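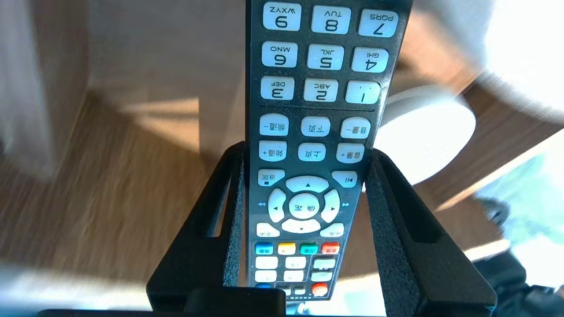
**Spring room update for the Hetard, March issue**

Thursday, March 14, 2024

The Hetard has 40 guest rooms, and by the end of the off-season most of them need something. This issue covers what has been done since the holidays, what is still open, and what front desk and housekeeping staff should tell guests when they ask. Please read the section on quiet hours even if you skip the rest. It has changed.

Painting on the upper floors is finished. The hallway outside the ice machine still needs a second coat and will be roped off on two mornings next week. Guests in that hallway should use the east stairs or the main elevator. The service elevator is for staff and deliveries only, and that includes guests with a lot of bags. If someone needs help, call for a cart.

Carpet cleaning starts after the paint. The crew works from the top floor down and does one side of a hallway at a time. Rooms that have just been cleaned are marked in Hamulus with the status "Hold, floor." Do not release a room with that status, even for an early arrival who is standing at the desk. The hold comes off when a supervisor has walked the room.

## What guests asked for this winter

The comment cards and the notes in Hamulus show the same requests again and again. Extra pillows came first. After that it was help with the TV, a place to charge a phone near the bed, and a later breakfast on weekends.

The pillow requests are easy. Each floor closet now has its own supply, so a runner doesn't have to go down to the laundry after ten at night. Sign out what you take on the sheet inside the door. Firm pillows are on the top shelf and feather-free pillows are on the second. Please keep the feather-free ones in their covers until they are on the bed.

For the TV, a new one-page card will go in the desk folder in each room. It gives the channel list and tells the guest which input to use for a laptop. The old card listed stations that were dropped in August, and it should be thrown out wherever you find it. Check the remote at every turnover. Press the power button, change the channel once, and wipe it front and back. Spare batteries are in the supervisor's drawer on each floor.

Charging is harder. The outlets behind the beds can't be reached without moving the headboard, and we don't want guests doing that. A desk lamp with two charging ports in the base has been ordered from Zunano and will go into every room over the next few months. Until the lamps arrive, the front desk has loaner cords and one-piece chargers. Write the room number on the tag before you hand one out. 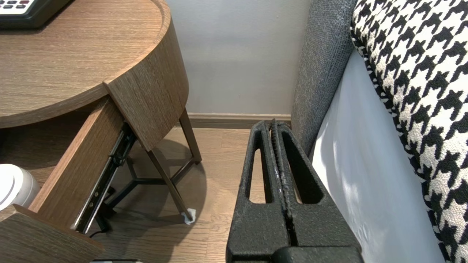
## Drawers, shelves and the lost and found

Most of what guests leave behind is found in drawers. At checkout, open every drawer in the room all the way and look at the back. Do the same with the closet shelf and the safe. A quick pull and push misses socks, cords, pill boxes and passports, and all four turned up this winter after the next guest had checked in.

Anything you find goes in a clear bag with the room number, the date and your initials. Bags go to the security office by the end of your shift. Don't leave them on the cart overnight. Medicine, keys, wallets and ID go down right away.

The security office keeps most items for 36 days. Food and open toiletries are thrown out the same day. If a guest calls, take a description of the item and a phone number, and let security make the call back. Please don't tell a guest that we have something until security has checked the shelf.

Drawers that stick or won't close should be reported in Hamulus under "Furniture." Give the room number and say which drawer it is. Several reports this winter said only "drawer bad," and maintenance had to try every one in the room. Don't use cleaning spray or oil on the runners. Maintenance has a wax stick for that.

## Wood surfaces

The polish we used last year left a film and has been taken off the carts. Use a soft cloth that is slightly damp, then a second one that is dry. Wipe along the grain. Lift things up to clean under them and set them back where they were.

Water rings should be reported if they don't come off with the cloth. Coasters are back in stock and each room gets two, one on the desk and one by the bed.

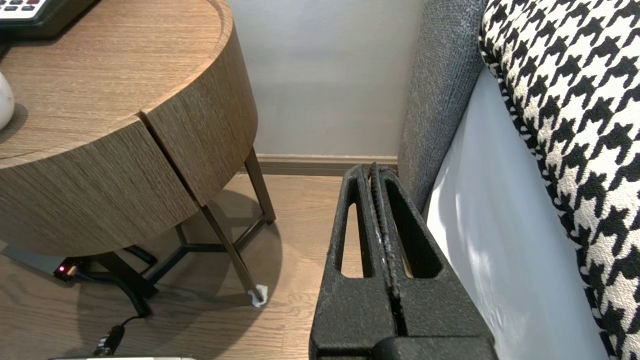 *Round side table with a wood-grain finish.*

Scratches shorter than your thumb can be filled by maintenance while the room is between guests. Anything bigger means taking the piece out, so please report it early in the day. There are a few replacement pieces stored in the Tanasarn building across the parking lot. The key is at the front desk and has to be signed for.

## Quiet hours

Quiet hours now start at ten every night of the week. The old rule was eleven on Friday and Saturday, and it is still printed on the sign by the pool. A new sign is on its way.

For a first complaint, call the room and ask politely. For a second one, send security. Write down both calls in Hamulus with the time. A guest who has been kept awake can be offered a move to another room if one is open, and the supervisor on duty can approve that without calling a manager.
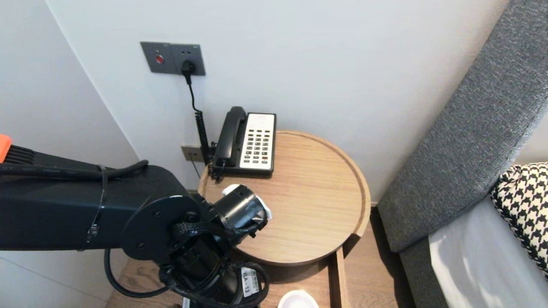
Room 414 will stay blocked on busy weekends so there is always one quiet room to offer. It is at the end of the hall and shares no wall with the elevator. Please don't sell it to walk-ins before midnight.

Vacuum cleaners and carts should stay out of the guest hallways until nine in the morning. Early checkouts can be stripped by hand before then if the door is kept closed.

## Dates and small items

- The laundry will be short one dryer for roughly two weeks. Pool towels may be late coming up in the afternoon.
- Weekend breakfast will run one hour later starting next month. The lobby sign and the in-room folder will both be updated.
- New name tags are ready. Bring your old one to the front office to trade it in.
- The staff parking lot behind Tanasarn will be restriped soon. Use the side street that day.
- Shift requests for the summer are due to your supervisor by the end of the month.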